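21/03/2022 - drying test, orange peel, batch 2

Started again with the peel this morning, after the bad result in January when half of the trays went mouldy. Now I cut thinner and I keep the oven door a little open. Tapio Lappalainen says that the Litau people dry at 56 degrees and never higher, so I follow this.

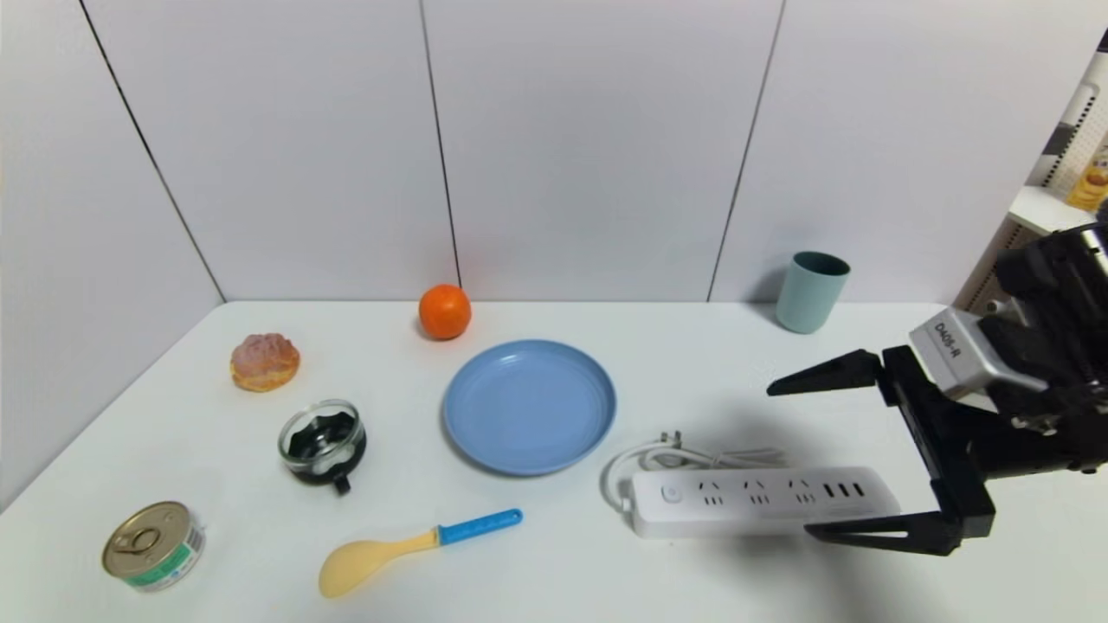 Weight before drying was 1,704 g for all trays together, with the white part left on. I think the white part is what makes our tea bitter, but Haldane wants numbers, so one tray stays as it is and the other is scraped. For colour I need something to compare with, and a fresh fruit as bright and even as the orange near the back of the table is good enough. Old peel from the Gurwood box looks brown beside such a colour, even when the smell is still fine.

After 13 hours the scraped tray broke cleanly when I bent a piece. The other was still like leather in the middle - I turned it and gave it more time.
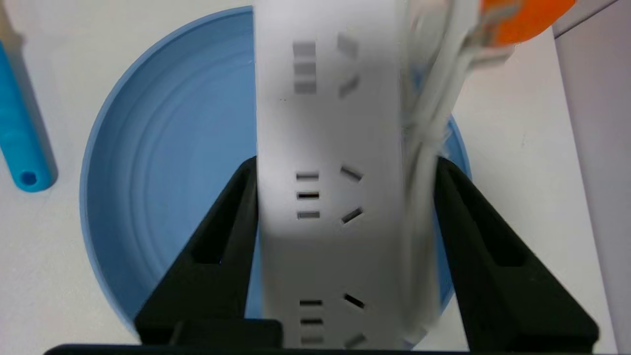
The grinder is the next problem. With leathery pieces it makes a paste on the blade, and cleaning takes longer than grinding. I will put only the scraped peel through it and sieve two times. The coarse part can go to Pristik for their tea mix, they asked for it already.

To do: label the jars, ask Tapio for the small sieve, weigh both trays again before closing.

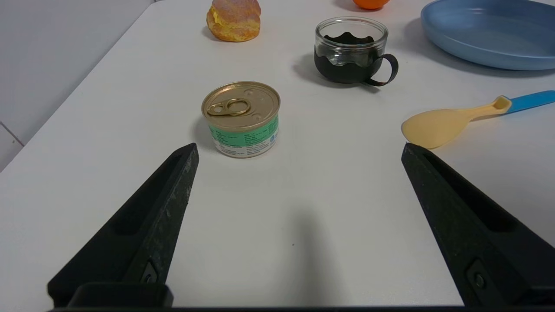 **Food Drying Group - workshop notebook**

Jars: the glass ones with rubber ring only. The screw lids let some damp in during winter, and I don't trust them now. Open one jar from each tray after a week and write down the smell before tasting.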